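Loltomton Align
Session alignment software for hand-held gripper recordings

Loltomton Align takes the wrist camera video and the tracking log from a hand-held gripper and puts them on one clock. It reads the square markers on the gripper housings to work out how far the fingers are open in each video frame, then writes a single file your training code can load.

Finger width is smoothed over a 2-frame window by default. Stretches where a marker is hidden for more than 40 frames are flagged for review and left out of the export.

Runs on Linux, from the command line or in the Hallow viewer. A license covers two workstations. The trial lasts 30 days and has no export limit.

Current release: 2024-09-27
Maintainer: Ching-wen Poon
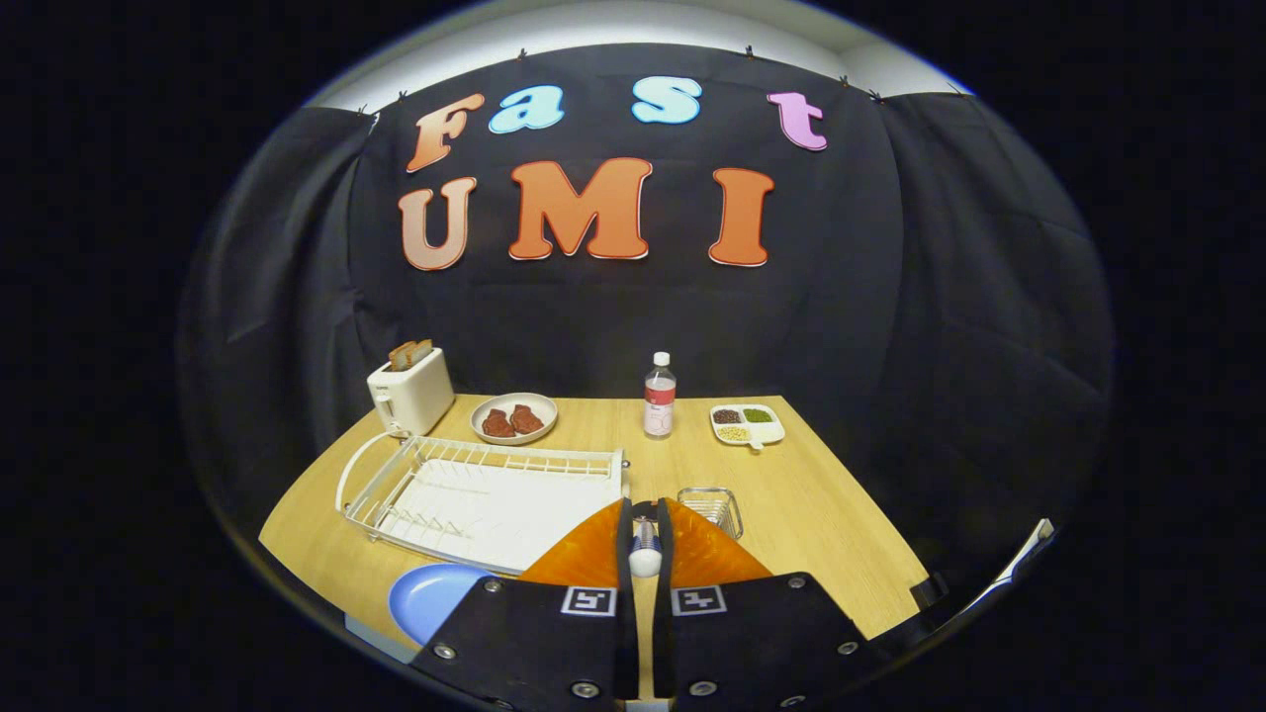 Can I use it with a gripper that has markers on one side only?
Set the marker mode to single in the session file. Width is then worked out from that side alone, and you will need to run the calibration step again.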